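Fevis Hand-Held Gripper -- Set-up and Service Guide
Sfakianakis Handling, Dirkcombe
Revision date: 2022-01-27

Section 3. Faults during cloth work

3.1 Scope

Read this section if the gripper drops fabric, drags it, or keeps hold of it after you open your hand. It covers the single unit and the two-handed set. Faults with recording, storage and charging are in Section 4.

Most of the reports we get on cloth work are fault code 688 (jaw travel does not match trigger travel). Code 798 (jaw did not return to open) is less common but more serious, and you should stop work when you see it. Both codes show in the Gerkero log viewer. The gripper itself gives no light or sound, so check the log after every run until you are sure the unit is healthy.

CAUTION: The linkage has pinch points on both sides. Do not put a finger between the jaw levers while your other hand is on the trigger. A jaw that is stuck under spring load can close with no warning when it frees itself.

3.2 Before you start

1. Open and close the jaws fully, with nothing between them. Movement should be smooth all the way, and the two sides should move together.

2. Look at the inner face of each finger. Lint builds up there quickly with towels and knits. Wipe it off with a dry brush. Do not use alcohol or any oily cleaner on the finger pads.

3. Check the screws at the base of the jaw levers. They should be snug. If one turns under finger pressure, go to 3.5 before you do anything else.

4. Lay the cloth on a surface with some give, such as a made bed. A hard tabletop pushes back on the fingertips and can bring up a 688 on a unit that has nothing wrong with it.

5. Clear zippers, pins and loose thread from the work area. Thread that winds around a pivot is the usual cause of a 798.

3.3 Test grasp

Run this test with one small towel or rag. If you have the two-handed set, test each unit separately, then both together.

1. Hold the gripper over the cloth with the jaws open and the fingertips just above the fabric.

2. Lower it until the tips touch. Do not press down.

3. Close the jaws slowly on a single fold. Stop when you feel resistance.

4. Hold for 3 seconds. Do not squeeze harder during the hold.

5. Lift a little, lower again, and open.
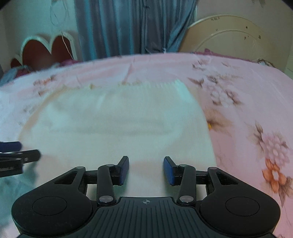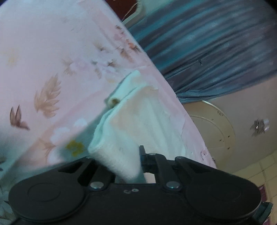 Jaws open over the cloth (first picture) and closed on it (second picture).

FAULTS AND REMEDIES

Cloth slips out during the hold

The pads are dirty or worn, or the fold is too thin. Brush the pads and repeat the test with a thicker fold. If the cloth still slips, replace both pads as a pair. A new pad facing an old one will pull the cloth to one side, and the log will show it as a 688.

Cloth is drawn into the linkage

Too much fabric was taken, or the gripper was pushed down into the cloth while closing. Stop. Do not pull the fabric out against closed jaws, as this can bend the crossbar. Do the following:

1. Let go of the trigger.

2. Put the gripper down on its back with the jaws facing up.

3. Work the fabric out by hand from the fingertip end. If a thread has caught on a pivot, cut it on both sides of the pivot and take out the short piece with tweezers.

4. Cycle the jaws with nothing in them before you use the unit again.

One jaw lags behind the other

Usually a loose or over-tightened screw at the base of the lever. See 3.5. Lint in the pivot gives the same feel, so brush it out first.

Jaws stay closed after release (798)

Stop the run and mark the recording as failed. Keep both hands clear of the fingers. If the jaws open by themselves within a minute, the cause is most likely thread or lint. Clean the linkage and repeat 3.3. If they stay shut, do not force them. Tag the unit and send it back to the Dirkcombe workshop with the log file.

Code 688 with no visible fault

The open position has drifted. Repeat the zero procedure in 2.4. Units built before June may need this more often -- the early return spring takes a set if it is stored with the jaws closed.

3.4 Two-handed work

Keep the fingertips of the two units apart when both are low over the same cloth. If they hit each other, stop and check both sets of pads. A knocked pad can look fine and still sit crooked on its finger.

If one unit reports a fault, open both before you put either one down. Cloth held in the good unit will otherwise drag the faulty one with it.

3.5 Resetting a jaw screw

1. Remove any cloth and let the jaws open.

2. Back the screw off half a turn.

3. Tighten until the lever has no side play, then stop. Check that it still swings freely.

4. Do the same on the other side, even if it felt right.

5. Run the test grasp 2 times. If both are clean in the log, the unit can go back into use.

NOTE: Do not use thread-locking fluid. It creeps into the pivot and will have to be drilled out, and that repair is not covered.

3.6 What to report

Send the log file, the fault code, the kind of fabric and whether one or two units were in use. Please leave any trapped thread in place if you are returning the unit anyway. It helps us find which pivot it came from.

Section 4. Recording, storage and charging: see next page.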